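To: Jarngate Cleaning & Upkeep list
Subject: Re: machines for bathrooms / trim, are we there yet or not

On Sunday, December 18, 2022, Dilek Karaca wrote:

> Hi all. Getting asked this by my own staff now so I'm putting it to the
> list. We do 44 units a week in Dreston, mostly turnovers, mostly tile
> and paint. A client forwarded me a video of an arm wiping down a
> counter and wants to know why Karaca is still quoting hours. I told him
> a counter is the easy part. But then I thought, well, do I know that?
>
> So, for anyone who has had one of these things in front of them:
>
> - can it do tile, meaning grout too, not just the face
> - can it do baseboards and molding
> - can it tell when a thing is clean
> - what happens with stuff left lying around
>
> Not interested in floor discs, we have had a Hurard since May and it's
> fine, it does the middle of the room and we do the rest. I mean hands.
> Something with hands.
>
> Happy to be told to go away and ask again in ten years. Dilek

Dilek, quick one, typing between jobs so excuse the spelling. I've spent more time near arms than I meant to this fall and I have opinions. Taking yours in order, more or less.

Short answer: no. Longer answer: some of it, slowly, with a person standing there, so still no for anything you'd put on an invoice.

1. Tile

People think tile is the gift. Flat, hard, shiny, all the same. I thought so too. For getting near it, sure, fine. For seeing it, it's a pain. You know how you tip your head to catch the soap film? You move, the light moves, the film shows up. You do it without thinking, all day long. The machine has to be told to do that, or has to learn it, and mostly what it's got is a little camera back at the wrist, looking out past its own fingers.

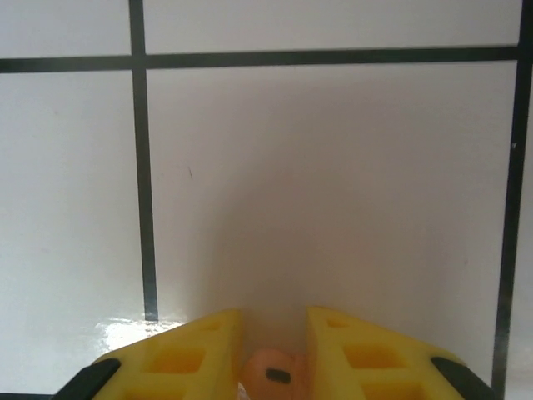 Your question on grout is two questions. Finding the line, and getting dirt out of the line. Finding it is not hard when it's dark grout on white tile, a kid could follow it. Getting dirt out takes pressure, and steady pressure along a line is where I have seen arms skip or stall or just stop and sulk. And then there's the light. Look how the hand throws its own gray shadow right over the middle of the tile it's up against, and off to the left by the grout there's a glare spot. Somewhere on that same tile is a tiny dark scratch and over by the other line a speck. Scratch stays, speck maybe comes off. You or me, thumbnail, one second, we know. Camera only, I would not bet on it. I'd bet on it scrubbing the scratch till the battery goes.

Which is sort of your third question too, see below.

Also fingers. Everybody draws a five finger hand in the ads. What you mostly get is a pair of wedges that pinch. Pinching is good for picking up. Wiping wants a flat palm that gives a bit. You can put a sponge between the wedges, and then your wiping area is the sponge, and a wall is a big place.

2. Baseboards and molding

Worst one for me. Worse than tile. A baseboard is a ledge with a dirty top edge and a dirty bottom edge and paint that marks if you lean on it, and it goes the whole way round the room so whatever you do badly you do badly for the whole length. Then you hit the corner. A person turns the rag over and goes in with a fingertip. Hard shape for a wedge, a corner, and the thing holding the wedge is wide, so the wrist wants to be where the wall is.

Raised molding on the walls, same problem but standing up. Dust sits on every top edge. Decorated panels, I would not let one near them without somebody's finger on the stop button. Line drawing, gold line, whatever, you don't know if it's printed or painted or stuck on until the rag tells you, and by then you've bought a panel. I did this myself, by hand, in a dentist's office, with the wrong spray. 628 dollars. Still hurts.

If I were going to test one for you I'd want it low to the floor in a room with pale trim turning a corner and dark panels with thin pale drawing on them over it, because that has the lot. White tile running up to the baseboard, peach trim against dark teal so you see every smear, a metal strip coming down into the corner, and then circles and leaves and so on that you're not supposed to touch.
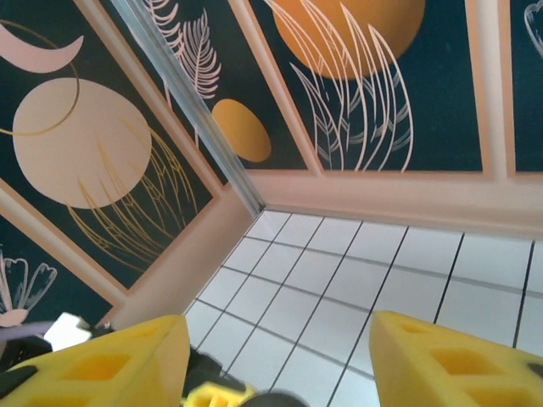 3. Can it tell when a thing is clean

Not that I've seen. It can tell when it has finished. Big difference and your client won't like hearing it. It does the passes it was going to do, then it goes home. You could have it take a look before and a look after and compare, people are working on that, and on a plain counter with good light I think that will come pretty soon. On glossy anything, see above. On smell, forget it. Half of my bathroom calls are smell.

What I'd tell him: he is paying for the second look. The hours on the quote are partly wiping and partly somebody noticing the drip behind the toilet. The video doesn't show the noticing.

4. Stuff lying around

Better than I expected. This is where they have come along the most. Picking up an object it can see, on an open floor, and putting it in a bin: yes, a lot of the time. Small soft things okay. Thin flat things no (receipts, hair ties, the paper off a straw). Wet things I never saw tried. Whether it belongs in the bin or on the counter, that is a person's call still. Guests leave a retainer in a napkin. You know this.

5. Speed, which you didn't ask

I timed one patch of wall, because I'm like that. Arm took 90 minutes including three restarts. I did the one next to it in 4. And mine had the edge done. Okay yes it will get faster. It'll also get left alone overnight, at some point, and then speed doesnt matter so much, and I think that's the real way in. Not turnovers. Turnovers are a race. Somewhere big and empty and locked at night with nobody waiting on the keys. Shop floors, a hallway, that kind of place, before your units.

So what I'd do in your shoes: keep the Hurard for the middle, keep quoting hours, and if someone offers you a free trial of anything with an arm take it, but put it in a unit that's empty for the week and pick a bathroom you don't love. Tape off the trim. Write down what it misses, not what it gets. Missed stuff is your labor cost, the rest is just nice to watch.

And get it in writing who pays for scratches. I keep meaning to ask what the insurance people say about that, if anyone on here has had that talk please post it.

One thing I'm not sure on. A couple of folks at the Jarngate meetup were saying the trick is to change the room and leave the machine alone, i.e. coved base, no molding, matte tile, nothing on the walls. Could be right for new builds. But I clean what's there, and what's there has trim. Anybody doing work in a building that got laid out that way on purpose? Would like to know if it's easier for people too. I would guess yes.

Also Dilek, what are you running on the Hurard for pads, mine leaves a line on gloss tile every time I switch from the gray to the white, and I can't tell if it's the pad or me putting it on crooked.

Gotta run, van's blocking somebody.

M.

Jarngate Cleaning & Upkeep list | Contact the list owner | Copyright 2022 the posters | Back to top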